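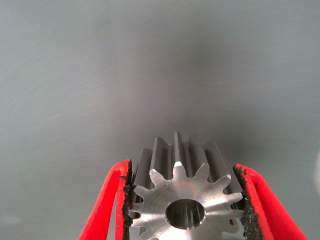 자주 묻는 질문: 소형 스퍼 기어 구매와 보관

홈 | 제품 | 가공 의뢰 | 자주 묻는 질문 | 문의

트리스홀름(Trisholm) 부품실에 자주 들어오는 질문을 모았습니다. 최종 수정일은 2020-09-08입니다. 주문서 작성법은 가공 의뢰 페이지에 따로 있습니다.

기어를 주문할 때 꼭 알려야 하는 치수는 무엇입니까?

모듈, 잇수, 이폭, 축 구멍 지름, 압력각입니다. 압력각을 적지 않으시면 20도로 처리합니다. 키 홈이나 멈춤 나사 구멍이 필요하면 위치를 도면에 표시해 주십시오. 손으로 그린 도면도 받습니다. 다만 치수 숫자는 또렷하게 써 주셔야 합니다.

모듈을 모릅니다. 가지고 있는 기어에서 알아낼 수 있습니까?

표준 스퍼 기어라면 바깥지름을 잇수에 2를 더한 값으로 나누면 됩니다. 바깥지름은 버니어 캘리퍼스로 잽니다. 잇수가 홀수인 기어는 이끝이 정확히 마주 보지 않아 값이 조금 작게 나오므로, 축 구멍 가장자리에서 이끝까지 잰 길이의 두 배에 구멍 지름을 더해 계산하십시오. 전위 기어는 이 방법으로 맞지 않습니다. 실물을 보내 주시면 부품실에서 측정합니다.

앞면에 동심원 무늬가 보입니다. 불량입니까?

아닙니다. 선삭으로 면을 다듬을 때 공구가 지나간 자국입니다. 빛을 받는 각도에 따라 금빛이나 푸른빛이 옅게 돌기도 합니다. 손톱에 걸릴 정도로 깊은 자국이나 중심을 가로지르는 흠집이 있으면 연락해 주십시오.

이끝 모서리가 깎여 있는데 원래 이렇습니까?

모따기입니다. 조립할 때 손을 베이지 않고, 맞물리는 상대 기어의 모서리를 찍지 않도록 작게 깎습니다. 축 구멍 입구에도 같은 처리를 합니다. 모따기 없이 받고 싶으면 주문서 비고란에 적으십시오. 추가 비용은 없습니다.

이폭이 긴 기어도 만듭니까?

만듭니다. 이폭 40mm까지는 일반 품목과 납기가 같습니다. 그보다 길면 이 방향의 오차를 따로 검사해야 하므로 견적을 다시 냅니다. 이폭이 긴 기어는 축이 조금만 기울어도 한쪽 끝만 닿기 쉬우니 축 평행도를 먼저 확인하십시오.

받은 기어는 어디에 놓고 확인하는 것이 좋습니까?

평평한 작업대에 천을 깔고 그 위에서 보시면 됩니다. 부품실에서는 무광의 짙은 회색 천을 씁니다. 은색 부품이 잘 보이고, 떨어뜨려도 멀리 굴러가지 않습니다. 흰 천은 반사가 심해 이 사이의 칩을 놓치기 쉽습니다. 보풀이 많은 수건은 피하십시오.

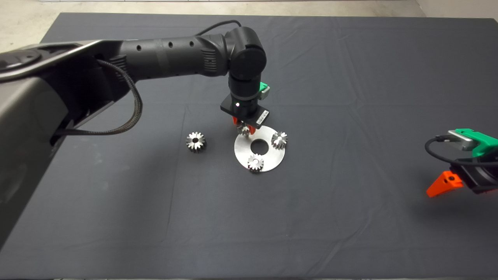 천에 주름이 조금 있는 것은 문제가 되지 않습니다. 다만 흔들림이나 높이를 잴 때는 천 위에 바로 올리지 말고 정반이나 평평한 금속판을 쓰십시오. 천 위에서 잰 높이는 누르는 힘에 따라 달라집니다.

맨손으로 만져도 됩니까?

잠깐 드는 것은 괜찮습니다. 오래 보관할 기어라면 니트릴 장갑을 끼십시오. 표면 처리를 하지 않은 강은 지문 자리부터 녹이 습니다. 맨손으로 만졌다면 마른 천으로 닦고 방청유를 얇게 바릅니다. 집을 때는 이끝보다 앞뒤 면을 잡는 편이 안전합니다.

방청유는 어떻게 닦아 냅니까?

부품 세척제를 부드러운 솔에 묻혀 이 홈을 따라 길이 방향으로 문지릅니다. 축 구멍 안쪽은 면봉이나 가는 솔로 닦고, 마른 천으로 한 번 더 훔칩니다. 물로 씻었다면 바로 말리고 기름을 다시 바르십시오.

기어가 축에 들어가지 않습니다.

먼저 구멍 안쪽과 축 끝에 칩이나 버가 있는지 보십시오. 깨끗한데도 들어가지 않으면 축 지름을 세 군데에서 재어 알려 주십시오. 망치로 치지 마십시오. 억지로 끼운 흔적이 있는 제품은 교환되지 않습니다.

보관은 어떻게 합니까?

방청지로 하나씩 싸서 칸이 나뉜 상자에 넣습니다. 여러 개를 한 봉지에 섞어 담으면 이끼리 부딪쳐 찍힙니다. 습한 창고라면 제습제를 함께 넣고 4월부터는 교체 주기를 짧게 잡으십시오.

최소 주문 수량이 있습니까?

없습니다. 한 개도 가공합니다. 재고 품목은 434종이며 품목표는 부품실에서 우편이나 전자우편으로 보내 드립니다.

교환은 언제까지 가능합니까?

수령일부터 90일 안에 신청하시면 됩니다. 축에 끼웠거나 추가로 가공한 제품은 제외합니다. 교환 담당은 한넬로레 코플러(Hannelore Kofler), 치수 상담 담당은 넬리 얘스켈래이넨(Nelli Jääskeläinen)입니다. 문의할 때 납품서 번호를 함께 적어 주십시오.

관련 글
- 모듈과 잇수로 중심 거리 계산하기
- 버니어 캘리퍼스 영점 확인
- 축 구멍 공차 고르는 법
- 방청유와 방청지 비교
- 키 홈 도면 표기 방법

문의: 트리스홀름 부품실 | © 2020 Trisholm | 맨 위로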